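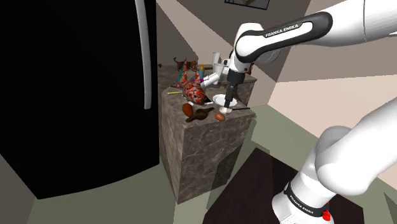
Figure 2. Simulated kitchen cell used in the course project.

3.2 Scene Generation and Task Setup

Clutter was treated as the main variable in the second half of the Skitov manipulation course. Each student team received the same base kitchen, built in the Gemton simulator, and wrote a generator that filled the counter with objects drawn from a shared library of 116 meshes. The library mixes household items with toys and figurines, and the generator does not sort them by category. As a result, a counter may hold a plate and drinking glasses next to a fish-shaped object larger than either, as in Figure 2. The target in that layout is the small white bowl near the front right of the counter, with the fingertips of the Franka arm directly over it. The plate sits close behind the bowl, and the gripper has to be lowered with little side clearance.

Teams were allowed to change object poses, wall colors and lighting, but the robot model and its base were fixed. Scenes in which any object was still moving two seconds after release were rejected before training. This filter was added in January, when an early version of the generator let thin objects – pencils, rods and cutlery – sink partway into the counter. The collision meshes for these items were then rebuilt by the Nazarenko team and passed on to the rest of the class.

Each of the 14 teams trained one grasping policy on its own scenes and submitted it for testing on layouts produced by the others. A trial was scored as a success if the target was lifted clear of the counter and held until the end of the episode. Contact with other objects was logged but carried no penalty. Policies were frozen on Mon 16 April, and all test runs were made on the Vovberg cluster with the same random seeds. Two teams asked to resubmit after a unit error was found in their joint limits – both sets of scores are reported in Section 4.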